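Trundley Drawer Runners, soft close, pair

We've been fitting these in our own kitchen units for 3 years now and I still get a kick out of how quietly they shut! The Trundley is a full extension runner, so the drawer comes all the way out and you can get at the stuff that has been living at the back (in my case, birthday candles and a great many rubber bands).

They mount on the side of the drawer box, and the screws come in the bag. Slots in the front holes let you nudge the drawer up or down a hair after it's in, and I love that, because my cabinets have never once been square. 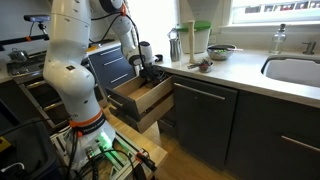
The soft close kicks in over the last stretch of travel, and it works just as well with a full load of pans as with a handful of tea towels. If you're swapping out old Zavon runners, the rear holes line up. The front ones don't, so have a drill handy.

Please measure the inside of the cabinet from front to back before you order, with the door open and the hinges out of your way. Wood drawer boxes only, please. For metal boxes look at the Quintana.

Sold as a left and right pair
Finish: zinc
Screws: 8 per pair
Item no. 2323

New for January 2024: spare release levers, sold singly. Fitting notes by Morven Ogilvie are packed in every box.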